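Visit to the Hulberg workshop, Drotmont open day

I had been promised "a new way of thinking about packaging", and I went along to Drotmont in April fully expecting a room full of cardboard. I wasn't far wrong. The Hulberg building is at the back of the estate, past the tyre place, and the signs from the main road run out well before you get there. Allow yourself longer than the leaflet says.

Entry was free and the tour left at 3. There were too many of us for one group, so half were sent off for coffee and the rest of us were given a talk on Geltaris, the name they use for their flat-pack packing system. The talk went on for 25 minutes. I heard the word "journey" more often than I heard the word "box". When somebody near the front asked what it costs compared with an ordinary carton and a roll of tape, the reply was that it depends, and we moved on to the next slide.

The workshop itself was better. It is one big open space with a high corrugated ceiling, long strip lights and white benches, and a mezzanine over part of it. I liked it more than the meeting room, which had carpet on the walls.
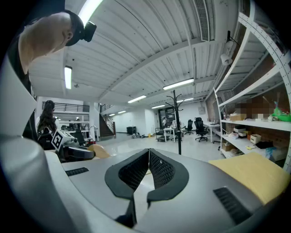 What I wanted to know was whether the sheets hold up once they have been folded, unfolded and folded again, as the leaflet claims. We were each handed a sample and told to try it. Mine took the first fold nicely. By the third go the crease had gone soft and one corner had started to split. The guide said I had been pressing too hard. Perhaps I had, but so will whoever is packing plates at the end of a long shift.

The claim about waste I am less sure how to judge. They say their method leaves hardly any offcuts. There was no figure on the display board, and the Hashemi inserts (the shaped pieces that go round the corners of furniture) are cut from a separate sheet anyway, so I would like to see both lots of scraps weighed together before I believed it.

To be fair to them, the inserts were the one thing I would buy. They slid on easily and stayed put when I shook the chair leg we had been given to practise on. A pack of 8 is on sale in the foyer, card payments only, and I came home with 2 packs.

Parking is on the verge. The coffee had run out by the time our half got to it.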